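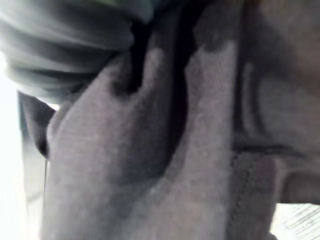
Nabila Sitompul: Does it stay folded? I had the old Plorkmont throw and it slid off the shelf every time someone walked past. If the Sedari is the same I'd sooner keep my money.

It stays folded better than the old one did, and I'll get to that. Nabila left her comment under my piece on linen cupboards and a couple of other readers asked much the same thing, so I'm giving the Sedari throw its own review.

I bought mine in June, in the large. It comes in three sizes and the large was $155 before shipping. I paid full price. The grey-green is the only colour I've had in the house, so I can't tell you how the others hold up. It is a cool colour, more grey than green in the evening, and it went with our couch better than I thought it would from the website.

Weight and feel

The listing gives the weight as 400 grams per square metre. That puts it between a summer blanket and something you'd want in January. I use it on the couch at night and over the duvet when the heat has been turned down. On its own it wasn't enough for me in bed past October, but I sleep cold.

It was a bit stiff out of the package. After two washes it had softened and after that it stopped changing. There was a smell at first, like a new shower curtain, and a day on the line took care of it.

Folding and storage

Back to the question. The Plorkmont was slippery on both sides, so a stack of two or three would creep forward and end up on the floor. The Sedari has some grip to it. I fold mine in half lengthwise, in half again, then in thirds, with the last fold facing out. Done that way it sits on an open shelf and I can pull the one underneath without bringing down the pile.

It is bulky, though. The large takes up most of a shelf in our hall closet, where I used to fit two of the Plorkmonts side by side. If your shelves are shallow, measure first or get the medium. I tried rolling it as well and wouldn't bother. The roll came loose and took more room than the fold.

It doesn't hold hard creases. When it comes out of the closet there are soft lines across it and they're gone once it has been on the couch for an hour or so.

Washing

Cold, gentle cycle, low heat in the dryer. The tag says to lay it flat and I did that the first time, but it took up the whole spare bed until the next evening and I haven't done it again. It has shrunk a little in length. I didn't measure it when it was new, so I can't give you a number. The hem still lies flat.

Lint was heavy in the first wash and I had to clean the screen partway through the dryer cycle. Wash it by itself the first time. By the third wash the lint was nothing unusual.

What I don't like

The care tag is large and scratchy and sewn right into the corner you grab. I cut mine off, and it left a row of short stiff threads that I had to pick out with tweezers.

It also catches on things. I have two small pulls near one end, one from a bracelet and one from I don't know what. Both worked back in with a blunt needle. If you have a cat that kneads, I'd look at the tighter weave from Masska. I had one on loan from my sister for a few weeks and it didn't pull at all, but it's thinner and it felt more like a tablecloth to sit under.

The reviews

There were 3,347 reviews on the store page when I ordered. I read the low ones, as I usually do. Most were about late delivery or the colour being different than expected. A few people had hems come undone, and I haven't seen that on mine.

Would I buy it again

Yes, on sale. At full price it's a good throw that costs a bit more than it should. The Teoh one is cheaper and nearly as warm, and if you only need something for the end of a guest bed I'd get that. For daily use on the couch I'd still pick the Sedari - mostly for the way it feels after a few washes.

Nabila, if you do get one, go with the medium for that shelf.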